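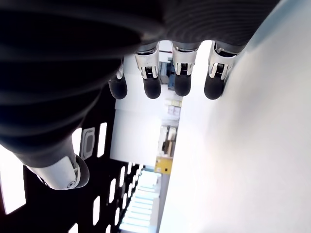 Vamthorpe Workshop Members Complete First Phase of Robotic Hand Project

Members of the Vamthorpe Shared Workshop have completed the first phase of a project to fit and operate a robotic hand in the workshop's main room. The work was carried out in evening sessions that ended in May, and a second phase has been approved for the coming months.

The project is led by Bianka Gál, a retired toolmaker and member of the workshop. Po-yen Kwok is responsible for the control software, and Elie Moussa for wiring and power. The group has given its build the working name Sayce.

The hand has four fingers and a thumb, with black fingertips and a dark palm. Phase one covered mounting, cabling and the first set of control routines. According to the project log, members recorded 549 trial movements during this period. Of these, 337 were single-finger movements used to set the limits of travel at each joint. The remainder involved the thumb working together with one or more fingers.

"We set the limits slowly and wrote everything down," said Ms. Gál. "The thumb took the most time. Its range had to be entered again after we changed the mounting position, and we lost the better part of a month to that."

Funding was provided through the workshop's small projects program, which awarded the group $221 for cable, fasteners and connectors. The bench supply was lent by Haltden, a local electrical repair firm. All other parts were bought by the members themselves, who retain ownership of them under the workshop's standard agreement.

The control software runs on a desktop computer already in use at the workshop. Mr. Kwok has written a short operating guide, and a printed copy is kept at the front desk. Members who wish to use the equipment must first complete an introductory session and sign the equipment register. Power to the hand must be switched off before any adjustment is made to the fingers or the mounting.

Phase 2 will concentrate on picking up and releasing household items of different shapes. The group also plans to revise the cable routing, which Mr. Moussa identified in his review as the main cause of interrupted sessions. Gavin Innes, workshop manager, confirmed that the present bench space will remain reserved for the project on weekday evenings after 6:30 p.m. Daytime bookings are not affected.

Wiring diagrams and the project log are available to members on request. Questions about introductory sessions should be addressed to Meinir Ifans, membership secretary, at the front desk.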